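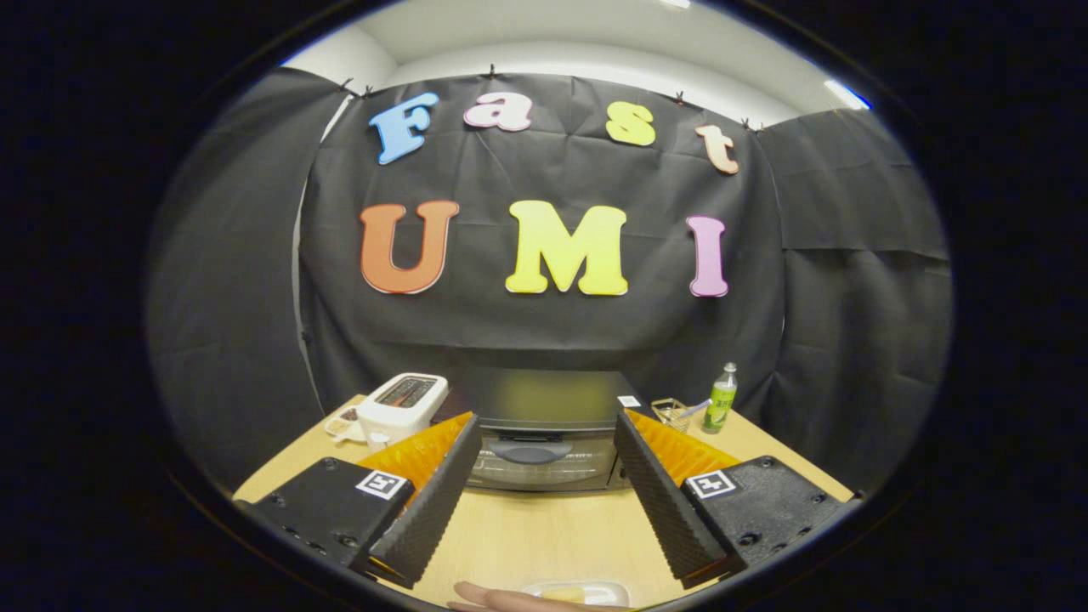 Dudside: I have been asked by our local camera club to submit one photograph to the Zenham open exhibition, which closes to entries on Friday. My picture shows a stone footbridge, and I have given it a title borrowed from the first line of an old ballad. The entry form allows a title and a caption. Is it proper to use a line from a song as a title, and should the caption name the source? The rules say only that titles must be "original or suitably credited," and the exhibition office has not replied to my message.

Nuvow
Titles are seldom a difficulty. A single line from a ballad of that age would be long out of copyright, and short phrases are not generally protected in any case. The matter before you is therefore one of credit and not of permission. The rule you quote is satisfied if the caption states the name of the ballad and, where it is known, the year of printing. Where the author is unknown, the word "traditional" is sufficient.

Please note two further points. First, the title as entered on the form is the title that will be printed on the wall label, and corrections are not accepted after the closing date. Second, ballads were often reprinted with changes, and the first line may differ from one printing to the next. You should state which version you used. In my own entry last year I gave the line from a later songbook — the label was correct, but a visitor wrote in to object.

The caption field accepts 1225 characters, including spaces. Entrants who paste text from a word processor should check that the quotation marks have carried over.

Rawashdeh
Just put the ballad name in the caption. I have entered 5 times and was never asked about a title. They do care about the size of the file.

Dudside
Thank you both. I have credited the ballad by name, with the year of the printing I consulted, and have kept the caption to two sentences. The form has been accepted.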